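Edholm Council extends free computer refurbishment program to all regional libraries

Drop-off points open in July; households can donate desktops and laptops of any age

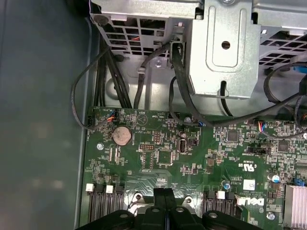

Edholm Regional Council will expand its computer refurbishment program, Second Start, to every library branch in the region from July, following a trial at the central branch in Vudport. Residents will be able to leave unwanted desktop computers and laptops at any branch during opening hours, at no charge. Machines that can be repaired are cleaned, tested and given to local households that do not have a computer at home. Those that cannot are opened up and stripped for parts. Older desktops are well suited to this work, as the case comes open and the memory slots, the drive cage and a motherboard such as the green Dell one shown can all be reached and checked.

The Vudport trial took in 1557 items over its full term, including computers, monitors, keyboards and cables. From those, 248 complete computers were returned to use and placed with residents. Another 128 are still waiting for a part, most often a hard drive or a power supply. The remaining items were broken down for spares or passed to a licensed recycler.

Anitha Varma, manager of library services for Edholm, said the demand for working computers had been higher than the council planned for.

"We opened the request list expecting a slow start, and it was full by the end of the second week," Ms Varma said. "Most of the people on it were parents with children in high school, or people looking for work who had been filling in job applications on a phone. A phone will do it, but it takes a long time and it is easy to lose your place halfway through a form."

Library staff had been aware of the problem for some years. Bookings for public computers at Vudport are usually taken by mid-morning, and the smaller branches have only a few machines each. Staff at those branches often help people who have travelled in from outlying properties to print a form or send a single email.

"If someone has to drive 40 minutes to send an email, then the service is not reaching them," Ms Varma said. "We would like them to be able to do that at home and come to the library for the books."

How donations will work

From July, each branch will have a marked collection area near the returns desk. Donors will be asked to fill in a short form giving the type of item and whether it was working when last used. It does not matter if the answer is unknown. Items too heavy to carry can be collected from the car park if the donor phones the branch on arrival.

The program accepts desktop computers, laptops, flat-screen monitors, keyboards, mice, power leads and network cables. It does not accept printers, televisions, older glass-tube monitors or loose batteries. These can still be taken to the council transfer station on Menon Road, where e-waste is received free of charge from households.

Businesses are welcome to donate but should contact the program first if they have more than 10 items. Storage at the smaller branches is limited, and larger loads will be directed to the Vudport workshop.

Donations will be moved from the branches to Vudport once a fortnight, using the existing library van on its return run. No extra vehicle has been bought for the program.

Data and privacy

Every hard drive that arrives at the workshop is either wiped or physically destroyed. Drives are removed and logged on the day of arrival and kept in a locked cabinet until they are processed. Donors who would like a written record can tick a box on the donation form and a notice will be emailed to them once the drive has been dealt with.

The council recommends that donors copy off any photos or documents they want to keep before bringing a computer in. Staff are not able to recover files for donors or search a drive for a particular item. Donors who prefer to remove the drive themselves may do so, and the computer will still be accepted.

Lacey Greenwood, who coordinates the workshop, said privacy was the question she was asked most often.

"People have had an old computer in the hall cupboard for six or seven years and they know they don't need it, but they're worried about what's on it," Ms Greenwood said. "They've got tax returns on there, and photos of the kids. Once we explain how the drives are handled, most of them go home and come back with a second one."

Ms Greenwood said the age of a computer was less of an obstacle than many donors believed.

"A ten-year-old office desktop with more memory and a new drive will run a browser and a word processor without much trouble," she said. "We do get some that are past it. Even then there's usually a fan or a cable worth keeping."

Applying for a computer

Residents of the Edholm region can apply for a computer if they hold a current concession or health care card, or if they are referred by a school, an employment service or a community health centre. Applications are limited to one computer per household. Proof of address is required, but applicants do not need to be library members.

Each computer comes with a monitor, keyboard and mouse where needed, along with a free operating system, an office program and a printed guide. A 90-day swap applies: if the computer stops working in that time, it can be returned to any branch and will be replaced with a similar one. The program cannot provide an internet connection, although staff can give applicants a list of low-cost plans available in the area.

Applicants are also offered two short classes at their nearest branch. The first covers setting up the computer, making an account and choosing a password. The second covers email, online forms and how to recognize a scam message. Attendance is optional — a place on the waiting list does not depend on it.

Households that applied during the trial and have not yet received a computer do not need to apply again. They will keep their place and will be contacted by phone or letter.

Funding and support

The expansion will be paid for from the existing library services budget and a contribution from Stulix, a Vudport office supply firm that also provided shelving and workbenches during the trial. Stulix will supply replacement drives and power leads for the first year and has agreed to place a donation bin in its own shopfront.

The council has set a target of 200 computers placed with households in the first year of the wider program. Ms Varma said the figure was lower than the trial result for a reason.

"The trial had a very big first month, with people clearing out garages and a couple of offices closing down," she said. "We don't expect that to happen again, and we would sooner set a number we can meet. If donations from the smaller towns come in well, we'll look at it again at the halfway mark."

A progress report will go to council after six months. It will include the number of items received at each branch, the number of computers placed, the length of the waiting list and the weight of material sent for recycling. The report will be published on the council website and printed copies will be held at each branch.

Repair skills sessions

The Vudport workshop will also run a monthly evening session for residents who want to learn basic computer repair. Sessions start at 6:30 p.m. and are open to anyone aged 15 or over. Participants will learn how to open a desktop case safely, fit memory, replace a drive and test a power supply. Tools are provided. Closed shoes must be worn, and bookings are essential as bench space is limited.

Participants may bring in their own computer to work on, with the understanding that any repair is done at their own risk. Laptops with swollen or damaged batteries must not be brought into the building and should be taken directly to the Menon Road transfer station.

Further information

Donation forms, application forms and session bookings will be available at all branches and through the library pages of the council website. Forms can also be posted on request. Residents who need help with an application, including help in a language other than English, can ask at any branch desk.

Media contact: Lacey Greenwood, Second Start program, Edholm Library Services, Vudport. Interviews and visits to the workshop can be arranged on request.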